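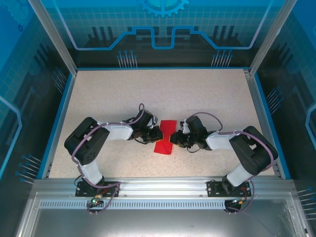
4. Demonstração de tarefas com tecido por comando à distância

4.1 Âmbito

A presente secção descreve o procedimento de gravação de demonstrações na célula de dois braços Gimmont, quando o material a manipular é uma peça única de tecido. Aplica-se às tarefas de preensão bilateral, esticamento e dobragem simples. A instalação mecânica e a ligação dos braços ao posto de comando constam da secção 2; a calibração das garras, da secção 3.

O operador deve ter concluído a formação interna e figurar na lista de utilizadores autorizados do laboratório de Gondamdale.

4.2 Preparação da célula

1. Retire do tampo todas as ferramentas, embalagens e peças de sessões anteriores. Durante a gravação, apenas o tecido deve permanecer sobre a superfície.

2. Escolha um tecido de cor lisa que contraste claramente com o tampo. O vermelho vivo sobre o bege oferece boa separação. Não utilize peças brancas, cremes ou com padrão miúdo.

3. Verifique a fixação das placas de base dos dois braços à calha frontal de alumínio. Se detetar folga, interrompa a preparação e proceda conforme o ponto 2.6.

4. Percorra cada cabo desde a garra até à unidade de ligação. O cabo deve acompanhar o antebraço e o cotovelo e manter, junto à garra, um arco com folga suficiente para a rotação do punho.

5. Inspecione os condutores finos que passam por baixo dos punhos. Nenhum deles pode tocar no tecido nem no tampo quando a garra desce.

CUIDADO: Não prenda o arco do cabo com abraçadeiras adicionais. A tração repetida sobre a ficha pode danificar a garra e interromper a comunicação a meio de uma demonstração.

4.3 Colocação do tecido

1. Com os braços em repouso e o comando desativado, pouse o tecido perto do centro do tampo, ao alcance de ambas as garras.

2. Não alise a peça. Vincos, dobras diagonais e contornos irregulares fazem parte das condições iniciais previstas e devem variar entre demonstrações.

3. Retire as mãos da célula antes de ativar o comando.

NOTA: Se o tecido ficar completamente enrolado, sem nenhuma margem acessível, volte a pousá-lo. As configurações deste tipo pertencem ao conjunto descrito na secção 5.

4.4 Gravação da demonstração

1. Inicie o programa Wornix no posto de comando e selecione o perfil «Tecido, dois braços».

2. Coloque os comandos manuais na posição neutra e aguarde 3 segundos. O programa só aceita o alinhamento se ambos permanecerem imóveis durante este intervalo.

3. Prima «Gravar» e aproxime as garras do tecido, uma de cada lado, com os dedos orientados para o interior.

4. Desça até as pontas dos dedos alcançarem as margens do tecido. Avance devagar nos últimos centímetros e evite arrastar a peça.

5. Feche primeiro uma garra e depois a outra. Confirme a preensão nas imagens do monitor antes de elevar.

6. Execute o movimento previsto na ficha da tarefa, mantendo os dois braços à mesma altura.

7. Pouse o tecido, abra as garras e recue para a posição de repouso. Prima «Terminar».

Cada demonstração deve durar, no máximo, 60 segundos. As gravações mais longas são aceites pelo programa, mas ficam assinaladas para revisão.

CUIDADO: Quando as garras trabalham frente a frente sobre uma faixa estreita de tecido, o risco de colisão entre os dedos é elevado. Não cruze os comandos e não tente libertar uma garra puxando com a outra. Em caso de contacto, solte ambos os comandos e acione a paragem.

AVISO: É proibido introduzir as mãos na célula com o comando ativo, mesmo que os braços pareçam imóveis.

4.5 Validação e registo

1. Reveja a gravação à velocidade normal e classifique-a como «válida», «a repetir» ou «falha útil». Esta última categoria destina-se às tentativas em que o tecido escorregou e foi novamente agarrado sem intervenção manual.

2. Indique no campo de observações qualquer alteração do tecido, do tampo ou da iluminação.

3. Guarde o ficheiro antes de reposicionar a peça.

Um bloco completo compreende 40 demonstrações válidas. Preveja cerca de duas horas por bloco, incluindo as pausas do operador. O conjunto de referência da tarefa, com 216 demonstrações, encontra-se na pasta partilhada «Núñez» e pode ser consultado apenas para leitura.

Os pedidos de criação de novas fichas de tarefa devem ser dirigidos a Li-hua Au, responsável pelos procedimentos de demonstração.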